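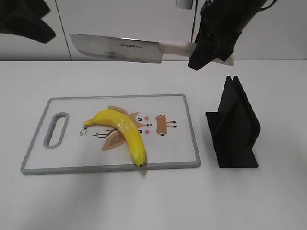 Vija Sproģis says I have it backwards. Her comment under my last post was that a dull knife is a cheap problem, that anyone who cooks can feel the difference a proper edge makes, and that if I'd spent one month with a good steel and a decent board I would stop writing posts like the one I wrote. She also said I sounded like someone who'd been burned.

I was, a bit. So let me try again with less heat.

My complaint was never with sharp knives. I like a sharp knife. What I don't believe is most of what gets said on the way to selling you one, and since September I've been keeping a folder of it. The folder is mostly screenshots from Skultar, the mail-in sharpening outfit whose ads follow me from page to page. Their pitch is that your kitchen knives go dull within weeks, that you can't fix this at home, and that 60 dollars a quarter will take the worry off your hands. I had no worry on my hands until I read the ad.

The tomato test

Every one of these companies cuts a tomato. Skultar cuts a tomato, Wiltov cuts a tomato, the man with the folding table outside the hardware store cuts a tomato and then a sheet of newspaper. I've come to distrust the tomato. A ripe one will open up for a bread knife, or for a freshly done edge that will be gone after an hour of squash. It tells you how the edge is right then. I want to know how it is after a winter of onions, and I have yet to see an ad that waits that long.

Heather Sutcliffe wrote in to say her Wiltov, which cost her over 400 dollars, stayed sharp for a year. I asked what she cuts with it. Herbs, mostly, and strawberries. She has an older knife for "the rough stuff." Well, sure. My butter knife has held its edge since college on those terms.

About the steel

I don't understand steel and I'm not going to pretend I do. I suspect a good number of the people writing product pages don't either. The numbers get bigger as the prices go up, the word "Japanese" shows up in places where it can't mean very much, and somewhere near the bottom there's a hardness figure with no hint as to whether you'd want more of it or less. Harder steel can hold an edge longer and can also chip more easily if you're careless with bones or frozen food. The second half of that sentence tends to be left off.

Angles are the same. I've been told 15 degrees, I've been told 20, and Ivars Jõgi, who I trust on most kitchen matters, told me he has never measured and just goes by the sound. I believe him more than the people with the plastic angle guides, though I couldn't tell you what sound he means. I tried listening for it. Mostly I heard the stone.

Then there's the matter of where you do all this. The videos always have a clean pale counter, nothing on it, nice even light. I do mine next to the sink on a folded dish towel with the radio going, and it comes out lopsided, and it cuts fine.

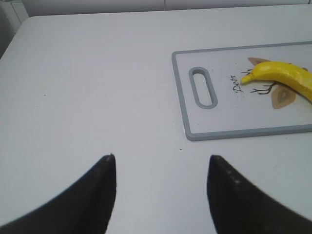 What I did with the 200 dollars

That was my budget, the one I'd set aside for a Wiltov before I got annoyed. I bought a two-sided stone from Avotiņš, the restaurant supply place by the bus depot, and a plain cleaver with no box and no story. I still have most of the money. The stone is ugly and sheds gray mud on everything. The first 7 or so tries I made the knife worse, and I would like the videos to mention that too. Budget for making it worse.

Would Skultar do a better job than me? Probably. I'd still want to see the same knife a month later, after somebody has put it through a cabbage and left it in the drying rack – which is how knives live in my house, whatever Vija says about hers.

She's offered to bring over her steel and show me. I said yes. I'm supplying the squash, and she isn't allowed to bring a tomato.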